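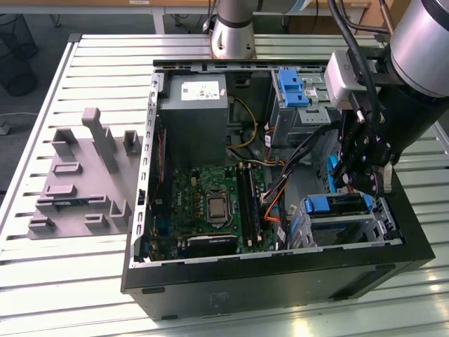 About Plurkine

Plurkine is a computer refurbishing workshop on Kargate Street, and we love old desktops. The big black towers that offices clear out by the pallet, with their clip-in drive bays and roomy cases, are our favorite kind of machine. They come apart nicely, they go back together nicely, and most of them have years of work left in them!

We started with a single bench and 107 towers from an accounting office that was moving across town. These days we go through over 400 desktops a year, and most end up in schools, libraries and family homes around Apaza.

How we work

Every tower goes on its side on the bench with the side panel off, so we can get at everything from above. We check the power supply, the memory and the processor, clean out the dust (you would not believe the dust), and put fresh thermal paste under the cooler before it goes back on. Cables get looked over one at a time. Then we come to the drive, the part people ask us about most.

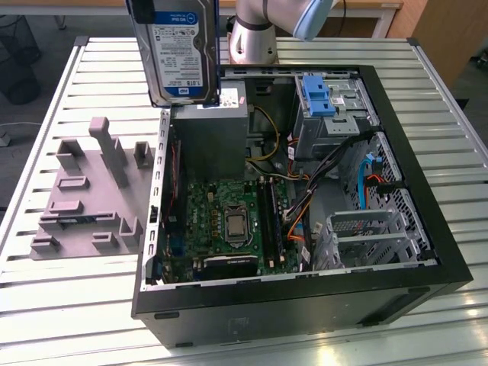
A 1.0TB WD Blue hard drive over an open tower.

Drives are wiped before anything else is done with them, and you can have a written record of the wipe if you want one. Drives that pass our tests are used again. The ones that fail are taken out of service and go to Trokska, our recycling partner, along with dead boards and tired power supplies.

Parts shelf

We keep a shelf of tested spares, 667 pieces at the last stock check: memory modules, SATA cables, expansion cards, optical drives, and a whole drawer of those little plastic drive latches that always seem to snap on the coldest morning in February. If you're fixing up your own machine, come by and ask. We're happy to dig around for you.

Donating a computer

Home users can bring desktops to the front counter from 9 a.m. to 4 p.m. For larger batches, up to 200 machines, get in touch first and we'll arrange a pickup. Please include the power cords if you still have them.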